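About Gedska

5 min read

Hi, I'm Siham, and I run Gedska together with Inês Marinho. If you landed on this page you are probably the person at your school or small company who has been told to "find out what a robot would cost," and you've already got six browser tabs open and a headache. We can help with the headache! Gedska helps people plan and budget for their first robot arm, or their second one if the first went badly. We don't sell arms and we don't take a cut from anybody who does. You pay us for our time and that's the whole business.

We started after I spent two years in charge of equipment at Junstead, a technical college with big plans and one very old grant form. I was handed the automation budget the week I arrived (the person before me had left a folder labeled MISC). I bought a lovely arm. I did not buy anything for it to hold, anything to put it in, or any hours for the teacher who was supposed to learn it. It stayed in its crate until December. Inês was the one who came out from Wirnero to set it up, looked at my spreadsheet and asked where the rest of it was. We've been friends ever since, and a few years later we were business partners too.

So what we do now is the rest of it. We sit down with you, in person if we can get there, and ask what the thing is supposed to do in its first month, with which objects, on what floor, with whose hands nearby. Then we write the list. It is usually longer than people hoped, but the lines on it are mostly small ones, and a small line is a lot easier to get signed off in advance than after the fact.
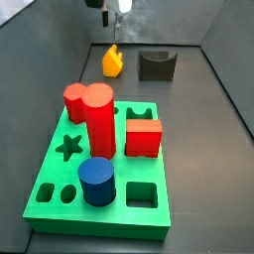
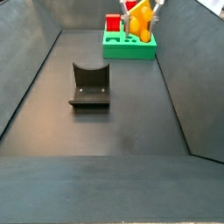
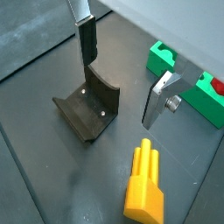

Parts and fixtures are the line I nag people about most, and it's the one that gets squeezed first. On a first budget we put down $2,657 for everything that isn't the arm, the gripper or the computer: the workspace walls, brackets, lights, fasteners, and the things to pick up. You don't need fancy test objects. A green shape-sorting block with red and yellow pieces will keep a new team plenty busy, and we put $100 of that money aside just for things like it, with duplicates, because pieces wander off. The little black bracket with the curved top edge is another good one to think about. It's a small part, and small parts are what people forget to plan for, so ask early who will make yours, how long that takes, and whether you'll want two.

Fingers come next. A gripper body can outlast several sets of fingers and pads, so we list those separately and ask the seller for the price of a spare set in writing before anybody signs. Same for cables. Same for the mounting plate, which some quotes include and some (you know who you are) do not.

Then there's people time, and here I get a bit preachy, sorry. If one person is going to learn the system, their hours belong in the budget with a number next to them. At Kerekes, a packaging firm we worked with last year, the manager fought me on this for a whole afternoon and then went home and added more hours than I had asked for. I was thrilled.

How we charge: a planning package is a flat $1,531, covering two long calls, one visit if you're within driving distance, and a written budget you can hand straight to whoever holds the purse. If you already have quotes and only want a second pair of eyes, Inês does a quote review that's a good deal cheaper, up to $2,000 cheaper than what one client had been paying elsewhere. Schools can split either one across two budget years. Ask me how, I've filled in every version of that form.

Who's who: Inês handles anything with a motor in it, plus floor plans and power. She reads data sheets for fun and will tell you when a cheaper arm is fine. I do the money side, the grant paperwork and most of the talking. We work out of two rooms over a bike shop, and there's always coffee.

If you want to get in touch, send a few lines on what you'd like the robot to do and when your budget closes. The closing date matters more than you'd think, so put it at the top.

3 comments

marl_t: The crate story is us exactly. Ours is still in the hallway. Sending you an email today.

PB in purchasing: Do you help with leasing, or is it only for buying outright?

Siham Smadi: Both! Leasing takes a slightly different list, mention it when you write and I'll send you ours.

Contact: use the form or call the office | © Gedska | Page updated October 18, 2022 | Back to top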